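Rodwood Parish Maps Project
Progress report to the Helwood Fund, period two
18 February 2026
Prepared by Ecaterina Manole

Summary

We are behind on scanning, ahead on place names, and level on money. The grant pays for a searchable index to the hand-drawn property maps held in the Rodwood town archive, along with public copies of the ones people ask for. At the end of this period 513 maps have been indexed. The application promised more by now, and I wrote the application, so I have only myself to take it up with.

Indexing

The original schedule assumed that a map is one sheet of paper. Many of ours are. Others are three sheets glued together by somebody with strong feelings about glue, and a few turned out to be the backs of other maps. The Nustwood bundle was the worst for this. A surveyor there economized by drawing each new farm on the reverse of an old one, so every sheet needs two entries and a note telling the reader which way up to hold it.

We now record each side separately. It slowed us down for a month, and then it stopped slowing us down, and I would ask the Fund to look at the second half of the period with more affection than the first.

The place name list has gone much better than planned. We had set aside the whole of next period for matching old names to current ones, and most of it is finished. Credit goes to the county road office, which kept a card file of every name change it ever argued about. The file is thorough and in places bitter. One creek was renamed 4 times, and the last card says only "enough."

Scanning

The large-format scanner was out of service from August until well into the fall. The part it needed was small, cheap and on back order. While we waited we scanned the small maps on the office flatbed and moved the big ones to the end of the line, where they are still waiting with what I take to be patience.

The scanner is working again. The repair was covered by the service contract, the one line in the budget I was asked to defend at the interview, and I mention it here without further comment.

Maps too fragile to go through the rollers will be photographed flat. There are 12 of these so far, all from the Marulanda estate papers, and all drawn on tracing cloth that has gone the color of tea. We have asked for a quote from a paper conservator and will forward it when it comes. We do not plan to touch the cloth before then, and I have moved the box to a high shelf to help everyone keep to that.

Public use

The reading room opened the index for testing this period. Visitors were asked to search for a place they knew and tell us what went wrong. They were generous with this. The main complaints were:

Searching for a family name brings up every field that family ever owned, in no order anyone could detect.
The print button printed the menu.
The word "messuage" appears without warning.

The first two have been fixed. The third is a matter of history, but we have added a glossary.

A retired teacher used the index to settle a fence question with her brother that began when they were both in school. She won. He has since made an appointment of his own, and we are counting him as an outreach success.

Money

Spending is in line with the approved budget. Scanning supplies are under, mostly on account of not scanning. Staff hours are over by nearly the same amount, for the double-sided reasons given above. I am asking permission to move the unused supplies money into staff hours, with no change to the total. A revised sheet is attached. 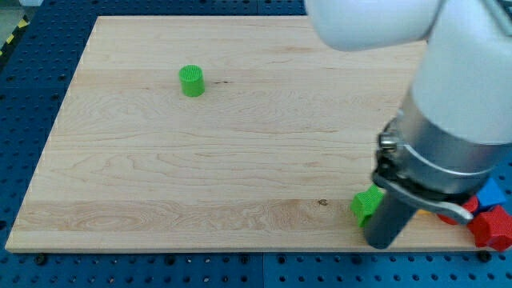
Maple board and green cylinder on the blue work table.

Next period

The plan from here is to clear the large maps first, while the scanner is in a good mood. After that come the remaining Nustwood sheets, both sides, and then the Helwood township maps, which are said to be in excellent order. I have heard this about other boxes.

The public copies will follow once the big scans are checked. We would like to offer them at cost and would welcome the Fund's view on whether its name should go on the front or the back. Given our experience with backs, I lean toward the front.

One decision is needed from you before we can go on: approval of the budget move described under Money. Everything else can wait for the regular call.

Attachments: revised budget sheet; glossary, first draft; list of maps held for conservation.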